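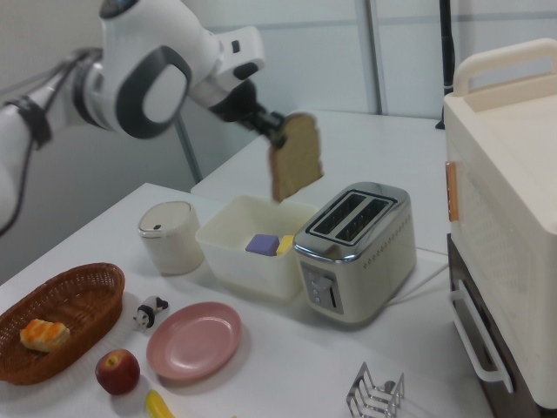
Maya Khoury opened by asking why the arm hadn't stopped on its own, and whether we could trust it near the toaster before we know the answer. Fair question, and it took up most of the meeting, so these notes are pretty lopsided (sorry to whoever was waiting on the storage item).

Minutes, Trillska bench group, 04/12/2020. I'm typing these up from my scribbles, so shout if I got you wrong.

1. The stall on the bread task

What we know so far: on run 800 of the Pirum routine the arm had the bread pinched, started down toward the slot, touched the rim of the toaster and just kept pushing. The stop limit was supposed to kick in and didn't. I hit the red button myself. The slice was a mess, the toaster slid a little, and no one was hurt. The toaster was unplugged at the time, thank goodness!

I went through the log afterward and the force limit had been set to 200 when it should have been 2. Someone asked if that was a typo. I think it's the units, because the Cundia update in February changed how that field gets read and our old settings file was never redone. Maya wasn't convinced. She pointed out that we'd done plenty of runs since the update without trouble, and she'd like to see it fail again on purpose, with a foam block in the gripper, before we call it solved. I said okay, as long as we do it at crawl speed.

We also went back and forth on the black cable. Khalaf had it snagging once before and thinks a tug could throw off the wrist reading. Could be both. We'll check the cable first, it's quick.

2. What we agreed

No bread runs until the settings file is fixed and two of us have read it over. One person keeps a hand on the stop button whenever the gripper is over the toaster. The toaster stays unplugged, even for demos (there was some grumbling about this).

3. Parts

The replacement wrist sensor is quoted at 1260. Parked until we've done the foam test.

4. Storage

Didn't get to it. First thing next time, I promise.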